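# Wedding favors, again

August 11, 2019

I got home from my cousin's wedding last night with a jar of honey the size of a thimble, a bottle opener shaped like a key, and a seed packet with two people's initials on it. I now own nine bottle openers. I have been married once and been to more weddings than I can list, and I am still waiting for someone to explain favors to me in a way that doesn't come from a company selling them.

The usual explanation is that guests expect them. Do they? I've asked a fair number of people over the years and most of them can't name one favor they took home. My friend Imogen Ackroyd got married at Zeltwood in April (the barn place, with the pond) and ordered 200 little tins of mints from Cidby. The next morning she carried most of them back out to the car in the same boxes they came in. She's still eating them. She told me the mints aren't even good.

What bothers me is how the sites push this. I went through Cidby's planning checklist, and favors sit on the same list as the marriage license, as if the county clerk might ask to see your personalized coasters. Then there's a calculator. You put in your guest count, and it adds 20 percent "for keepsakes and surprises." What surprise would that be? People who weren't invited? If I bought groceries like that I'd need a second fridge.

The price is the other thing. Two dollars a head sounds like nothing when you've just signed a catering contract, and I think that's the whole trick. Then you add the tag, the ribbon, the "assembly fee," and shipping on something heavy because you picked jam. Windar, which does the fancier boxes, charges extra to put the lid on. I read that line three times. You can save the fee by putting the lids on yourself, which means your sister doing it at the kitchen table the week before while you argue about seating.

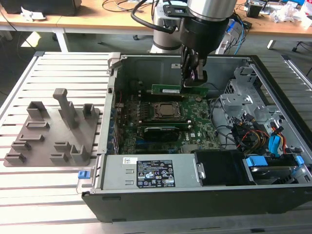

Rudd, the newest of the bunch, is selling the fully custom favor, where every guest gets a different one picked out from a survey they filled in with the RSVP. Coffee people get coffee, gardeners get bulbs, and so on. I don't buy it. Half the guests don't answer the chicken-or-fish question, so I have my doubts about a full page on their hobbies. And what do you do with my brother-in-law, whose only hobby is fixing up old desktops? The right present for him would be a stick of memory like the green one that gripper is holding over the motherboard, and I'd love to see how it looks with a ribbon and a tag saying "Love is Sweet." He'd be thrilled, to be fair. He'd also be the only person at table six whose favor made it home.

I'll admit to a couple of exceptions. I once went to a late summer wedding where they handed out plain paper fans before the ceremony, and everybody used them, and some got left on the chairs and it didn't matter. At another one there was a tray of egg sandwiches wrapped in wax paper by the door at midnight. I ate mine in the parking lot and I'd put it above the dinner. Neither of those had anyone's initials on it – and I suspect that helped.

The donation card is harder for me to have an opinion on. "In place of favors, we have given to a cause close to our hearts." Fine, good. But then it's printed on thick card with a gold edge and set at every plate, and I start doing the math on the printing. Just give the money. You can tell people in the toast, or don't tell them at all.

Anyway, my cousin's wedding was lovely, the band was loud, and the honey is going on toast tomorrow, where I expect it to cover one corner. If anybody wants a bottle opener, I can mail you one – I'll even put the lid on for free.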